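Back at the bench with the hand grippers

I meant to write this up in April and then the whole of spring got away from me, so forgive me if some of it comes out in the wrong order. The short version is that the second pair of hand grippers for Gomlow (that's our name for the whole project, arm and grippers and all) is built, and I have spent a good many happy evenings at the shared workshop picking things up and putting them down again.

For anyone new, the idea is that you hold a gripper in each hand and do a job the way you'd like the robot to do it someday. I started on this thinking the hard part would be the software. Well! I have now printed finger parts 11 times, and I could talk to you about finger parts until the cows come home. If the pivot is too tight you squeeze like you're cracking walnuts, and if it's too loose the tips wander past each other. I went with ring fittings at the pivots after a long back-and-forth, and I'm glad I did, though getting them seated square took me most of one evening and a fair amount of muttering.

What I keep going around and around on is the finger edges. A stiff block grabs a box very nicely and then makes a mess of anything thin or crinkly. Foil is the worst of the lot — it folds wherever it likes, and a grip that felt fine a moment ago is suddenly holding a pleat and nothing else.

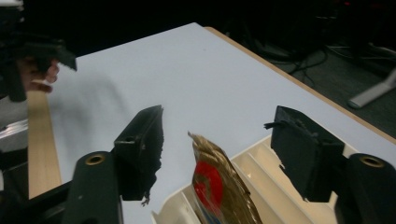
Istier wrote in under my last post that I should quit fussing over the shape of the fingers and look at how hard I squeeze, and that a soft pad glued on the inside face would do more for me than another month of printing. The same comment went on to say that pads wear out faster than you'd think, so cut a whole strip of spares at once and write the date on the back.

I took that to heart, mostly. I ordered a sheet of thin foam and cut spares until the scissors hurt my hand, and I still have the printed tips in a drawer, because I'm stubborn and I want to compare them fairly. The squeezing part was good advice too. I tend to clamp down hard when I'm tired, and you can't expect a machine to learn a light touch from somebody who hasn't got one.

The other thing on my list was markers. The plates on top of the grippers need to stay at the same angle from one session to the next, or all my numbers drift. My first brackets would slip if you so much as set the gripper down crooked, so I made the new ones a bit thicker and added a second screw. I also wrote a little checking script, which I named Tazi for no good reason, and it complains at me if a plate has moved by more than 2 millimeters. It complains a lot.
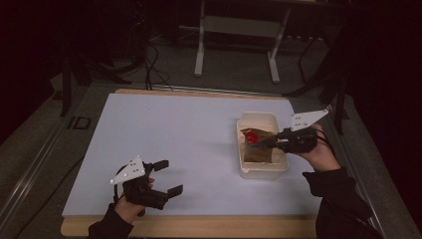

Both grippers over the board, the right one closed on the paper bag in the tub.

Paper bags have been good practice, I think. They're light, and the top edge gives you something to pinch, but every bag wrinkles its own way, so you have to look at what you're doing each time. My notebook is up to 311 tries across everything, and I have a silly goal of some 1000 before I let the arm have a go by itself. We'll see if my wrists agree.

Next up is cable routing, which I have put off for far too long. I'd like the wires to leave the back of each gripper and run up the forearm in a sleeve, and I have a stretchy one half sewn already. If you've done something like this and found a sleeve that doesn't bunch up at the elbow, please leave me a note in the comments. I'm also after a better way of parking the grippers between sessions, and the hook I put up at Arthorpe last winter is still there if anybody wants it back.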